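Teaching by hand: a morning with Rosario Messina 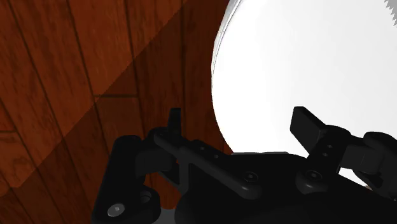

The gripper with its fingers open over the simulated floor.

Rosario Messina has a blister on her right thumb and she is rather pleased with it. "That's from the trigger," she says, holding it up before I've even got my coat off. "You squeeze to close the gripper, you let go to open it. Do that all day and you find out which bit of your hand you've been neglecting."

She works at Treklow, a small firm above a carpet shop, where she spends her days showing robots how to do things. Some of those robots are real and stand bolted to benches in the back. A good many more exist only on a computer, in rooms that somebody has drawn, and Messina drives them with a handheld controller while the machine records every movement she makes. The recordings are called demonstrations. Enough of them go into a learning program and out comes a robot that can have a go by itself.

"People think I'm programming it," she says. "I don't write a line. I pick the thing up and put it down and pick it up again. My nephew thinks it's a video game and that I've got the best job in the family, and he's right on one count!"

She trained as an upholsterer. For years she re-covered dining chairs and the odd chaise longue, and she came to Treklow in March after a friend passed on an advert asking for people who were good with their hands and patient with computers. She was the first and not so much the second. The trial session was meant to last an hour and she stayed until they locked up.

"I couldn't leave it alone. I'd got the gripper next to a bowl and I kept knocking the bowl. And I thought, hang on, I've picked up bowls my whole life, what am I doing differently? It was the wrist. I was keeping the wrist dead stiff, as if I was frightened of it."

I ask her to show me. She drags over a second chair and starts up one of the simulated rooms, and the view we get is from close behind the gripper itself. It is a strange place to look from, a bit like seeing your own hand from halfway up your sleeve. She talks the whole time she's driving.

"So I come in with the fingers wide. Always wide, wider than you need. New people close them halfway while they're still travelling, because that's what feels tidy, and then they arrive and there's no room. Now I stop. See, I've stopped. I'm letting myself look. Then down, slow, and I don't squeeze till I've settled."

She settles, squeezes, lifts, and then shakes her head and throws the attempt away. I thought it looked fine. She had drifted sideways on the way down and corrected, she explains, and the correction was a jerk.

"It copies the jerk. That's what got me when I started. It doesn't know which parts of what I did were the point and which parts were me having an itchy nose. If I wobble before every grasp then it thinks wobbling is how you grasp. I had one in the spring that did a little sideways shuffle before it picked up anything at all, and everyone was scratching their heads over it, and I went bright red. That was me. That was my shuffle."

There is a board on the wall where the week's work is written up in green marker. On the day I visit, 17th December, it says that the team has kept 137 demonstrations of the current task and binned 88. I say that sounds like a lot to bin. Messina says it was worse in the summer, and that she would sooner lose a whole afternoon than keep one she doesn't like.

Not everything gets binned for being clumsy, though. Some of her favourites are the ones where things nearly go wrong. If she misses the object, backs off and comes round again cleanly, that stays in, and the team marks it with a letter R for recovery.

"You want it to have seen a miss. If I only ever show it perfect ones then the first time it's a finger's width off it's got no idea what to do with itself. It just sits there squeezing air. So I'll miss on purpose now and then, but you've got to miss in an honest way, you can't ham it up. That's harder than doing it right, I can tell you."

The other way of teaching is by hand in the plainest sense. In the back room stands an arm the team calls Perkell, after the street the firm used to be on, and with Perkell you hold down a button, the joints go slack, and you take it by the wrist and walk it through the job. Messina loves this. She puts her palm flat on the upper link the way you might steady a horse, and moves it over to a tray of wooden blocks.

"With this one you can feel it. You feel where it's stiff, where the elbow doesn't want to go. On the screen I can put the arm somewhere daft and not know until it complains. With my hands on it I'd never do that, my own shoulder would tell me."

Then why bother with the screen? She gives me a look. Because of the rooms, she says. On the bench there is one tray, one table and whatever light is coming through the skylight. On the computer the floor can be wood or tile, the shadows can fall any way you like, the furniture can be shoved about between one attempt and the next, and nobody has to sweep up. She did 14 kitchens in one sitting once and only noticed she'd missed lunch when her tea was stone cold.

The shadows come up more than I'd expected. Messina is very fond of a hard shadow across a floor. When I ask why, she goes off at some speed about how a dark band can look like an edge, or a step, or a thing to be avoided, and how a learner that has only seen evenly lit floors will fall for it.

"I used to get annoyed with them, the shadows. The fingers are black, you bring them over a dark patch and you lose the tips. You're squinting. And then you think, well, good, because it's going to have to deal with that too. So now if I get a nasty one I do a few extra."

She has the same feeling about big pale objects, the kind that fill half your view when you get close and give you hardly anything to judge distance by. Her trick is to watch the fingers against it. A dark finger on a white background has a lovely crisp outline, she says, and you can steer by that even when the object itself tells you very little.

The controller was a sore point for a while. The first one Treklow bought was made for a much larger hand, and Messina padded the grip with wadding and a strip of calico left over from a footstool. The current one comes from a maker called Hong and fits her better, although the calico has moved across to it and is by now a shade I won't try to name. There is also a delay, very small, between her hand and the gripper. She says you learn to lean into it, like talking on a bad phone line, and that the worst thing you can do is hurry.

I wanted to know how it feels when a robot she has taught does the job alone. She puts the controller down for this one.

"Oh, it's marvellous. It's odd and it's marvellous. The first time was with Praltow, they'd asked us for a simple thing, cups onto a shelf. We'd done the demonstrations, we'd waited for the training to finish, and they set it going and it went in wide and it stopped. It did my stop! The little pause where I have a look. It can't have been looking, not the way I do, it had been looking all along. But it paused where I pause. I had to go and stand on the landing for a minute."

Did it get the cup? It got the first, and the second, and then it put the third on top of the second. Out of 11 tries that afternoon it managed seven, and she remembers each of the four it didn't. Two were handles. She had always come at the cups with the handle facing away, without once noticing that she did it, so a handle pointing straight at the gripper was something it had never met.

"So back I went and did handles. Handles every way round. I dream about handles."

Her advice for anyone starting out is mostly physical. Sit with both feet on the floor. Rest your elbow. Take a break before you want one, because the attempts you make when you're tired look all right at the time and look dreadful the next morning. And do the task with your own real hand first, a few times over, slowly, and notice what your fingers are up to before you ask a pair of metal ones to do it.

She still has her upholstery tools and keeps a webbing stretcher in the desk drawer. She would like to teach a robot to pull webbing tight over a frame one day, which the rest of the team tell her is a terrible idea, since cloth is about the hardest thing you could pick. She has started sketching out the demonstrations anyway. The first one is only holding the end of the strap still, and she thinks it might take her until the spring to get that right.

"Can I have another go?" she says, and she has the controller in her hand again before I've answered. The fingers open, wide, and she brings them in.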